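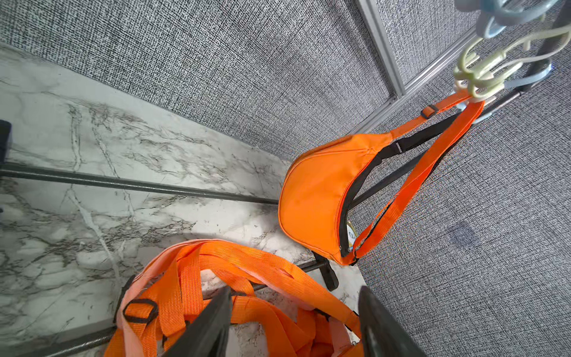

The orange crossbody bag on the cream hangers, with the orange straps between the gripper fingers.

How to share a hanging station with a gripper arm
Rocha Returns, Melport workroom
Last updated 23/12/2024

When the arm first came to Melport, a good many of us wondered what would be left for us to do at the hanging rail. Quite a lot, as it happens, though it's a different sort of day now. We handled 2348 returned bags and straps in September, and the arm picked up 662 of them. The rest still went through our own hands, along with every awkward buckle and every lining that needed a proper look. I've written this page for colleagues at Sundulside, who get their own station soon, and for anyone new joining us here (welcome, by the way, the kettle is behind the packing bench).

You don't need to know any programming. You need the station key, the tablet with the Bronda screen on it, and a little patience in the first week.

Before you switch on

Have a look along the rail and untangle any hangers that have hooked themselves together. They do love to do this, plastic ones especially, and five minutes of sorting at the start of a shift is kinder than an hour of stopping and starting. We keep pale hangers for crossbody bags and light blue ones for everything else, which was our own idea and has nothing to do with the machine.

Open each bag and feel right into the corners for tickets, coins, sweets and so on. The arm doesn't check pockets. Anything you find goes in an envelope with the return number written on the front, and the envelope goes to the desk, please, even if it's only a button.

Leave the zip however the return sheet asks for it. If the sheet doesn't say, close it.

Laying out straps

Webbing is the hard part. A bag has a shape and more or less keeps it, but a strap will fold itself into whatever it likes the moment you let go. Lay your straps in a loose heap on the work surface, well inside the marked area, with at least one buckle where you can see it from your stool. There's no need to make it neat – we spent most of the first month making lovely flat rows and it made no difference to the arm at all, only to our backs.

Keep long straps away from the rods. If a loop goes round a rod, lift it off yourself while the arm is paused.

Starting a run

1. Press Ready on the tablet and wait for the green bar.
2. Say "starting" out loud, so that whoever is nearest knows. It feels silly for a day or two and then you stop noticing.
3. Stand or sit behind the yellow line and press Start.
4. Watch the first pick from beginning to end. After that you can get on with your inspection sheets.

If the arm closes its fingers and comes up with nothing, it will have another go. Let it. After the third miss it pauses and the tablet chimes, and that's when you step in, turn the heap over by hand and press Ready again. Please don't reach in between tries, however tempting it is, and it really is tempting when you can see exactly which loop it ought to take.

What to write down

There's a notebook on a string by the rail. Put the return number, what was being picked up, and a few words on what went wrong. "Slid off the buckle" is plenty. The notes are read through on Thursdays' replacement, the monthly station meeting, and a fair few changes have come out of them, including the slower speed we use for webbing.

Who does what now

The question I'm asked most by Sundulside is about hours. At Melport nobody's hours were cut, and the lifting and stooping have been shared out differently. One person minds the station for half a shift and then swaps to inspection or mending. We asked for the half-shift limit ourselves after trying whole days of it, because watching a machine is more tiring than you would think, and it's rather lonely when you're used to chatting across a table. The mending bench has since been moved close enough to talk.

I'll admit I miss the rhythm of hanging up a whole delivery by hand. On the other hand my shoulder has been a good deal better since the autumn, and I've had time to learn zip repairs, something I'd been promising myself for years.

Closing down

Press Park and wait until the arm has stopped moving. Take the last bags off the rail and put them on the outgoing trolley, gather up any straps into the tub underneath, wipe the work surface with the soft cloth and hang the key back up in the office. If the notebook is full, there are spares in the stationery drawer, under the labels.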